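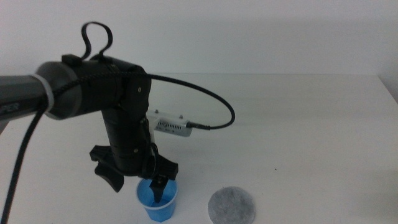

Skeltinance Downloads Help Desk
Ticket: Wrong movement order and gaps between tracks, Candale piano trios (2 discs)
Opened by: Merja Ahonen
Status: Closed
Product: Cirkik desktop player, lossless download

Customer message, 14/10/2024

I bought the Candale set of the Ojeda piano trios. Disc 1 plays fine. On disc 2 the slow movement of the last trio comes up before the first movement, and there is a short silence between the scherzo and the finale, which should run straight on. The booklet says attacca at that point. I have downloaded the set twice and the result is the same both times. I also bought the first volume in September and had no trouble with it.

Reply from support

Thank you for the details. Please tell us:
Which format you chose (FLAC or MP3)
Whether the order is also wrong when you sort the folder by file name
Whether gapless playback is turned on under Settings, Playback

Customer reply

FLAC. Sorted by file name the order is right. Gapless was off. I turned it on and the silence is shorter but still there. The player shows disc 2 as 8 tracks, and the booklet agrees with that.

Support notes

Downloaded the same set from the store to a clean folder. File names are correct. Track number tags on disc 2 are not: the first movement of the last trio is tagged 6 and the slow movement is tagged 5. Cirkik sorts by tag and ignores the file name, so it shows them the wrong way around. The MP3 version has the same fault.

Checked the join between scherzo and finale. The scherzo file has 130 milliseconds of digital silence at the end. The silence is in the file, so no player setting will remove it. Compared with our copy of the master, where the two movements run on with no break. Passed both faults to the label with the catalog number and track times.

Reply from support

Both problems are in the files we were sent. As a stopgap you can fix the order yourself: right-click the track, choose Edit Tags, and swap the numbers 5 and 6. Please leave gapless playback on. The silence will need new files from the label.

Update from support

New files received and put in the store. Disc 2 now plays in booklet order, and the finale starts directly after the scherzo. Please delete the old folder before you download again, or Cirkik may list both copies. Your order number has not changed.

Customer reply

Downloaded and played through. Order is correct and the join is clean. The booklet PDF still gives the wrong page for the notes on the second trio (it says 43), but that is a small thing. You can close this.

Support notes

Booklet page error sent to the label separately. Ticket closed.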